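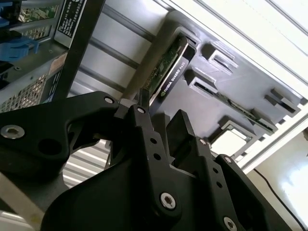 Robot teaching by demonstration

Robot teaching by demonstration is a way of programming a robot in which a person shows the machine a task and the robot's software builds a repeatable motion or a control policy from the recording. It is also called programming by demonstration or, when the result is a learned policy, imitation learning. It is used where writing out each motion in code would take too long, or where the task depends on contact that is hard to describe in advance, such as handling an expansion card inside a computer chassis.

Methods

In kinesthetic teaching, the operator takes hold of the arm and moves it through the task. The joint motors compensate for the weight of the arm so that it can be pushed with little effort. Joint angles are stored many times a second. The operator feels resistance directly, but his or her hands often block the view of the workpiece, and forces measured at the wrist can include the push of the operator.

In teleoperation, the operator stays clear of the arm and drives it with a second device. This may be a joystick, a handheld tracker, or a smaller leader arm with the same joint layout. Teleoperation keeps hands out of the camera view and records the commands sent to the robot along with its actual position. Without force feedback, operators tend to press harder than needed, and light contact has to be judged by eye.

A third method uses a handheld gripper with no arm attached. The motion is worked out later from camera images and mapped to a robot. Some recorded paths cannot be used because the arm is unable to reach every pose a person can.

Recorded data

A single recording is usually called an episode or a demonstration. It contains joint positions, gripper opening, camera images, and sometimes force readings, all marked with a common clock. Wrist cameras are common in close work because they move with the fingers and can see into spaces that a fixed camera cannot.

The number of episodes needed depends on the method. Replaying a fixed path may take only one. Learned policies need more, and the starting position of the part is normally changed between episodes. The Mussa project, a study of computer disassembly carried out in Sukmont, recorded 153 demonstrations of graphics card removal by kinesthetic teaching and 1,000 by teleoperation with the Claver leader arm. Of the teleoperated set, 12 were discarded for clock errors.

Limitations

A robot taught this way can copy hesitation and wasted motion along with the useful part of the task. Small errors may also add up and carry the arm into positions that no demonstration covered. A common remedy is to let the operator take over when the robot drifts, and to add the correction to the training set. The Pullov software records such corrections as separate episodes.

See also

Teach pendant
Leader-follower control
Force control
Robotic disassembly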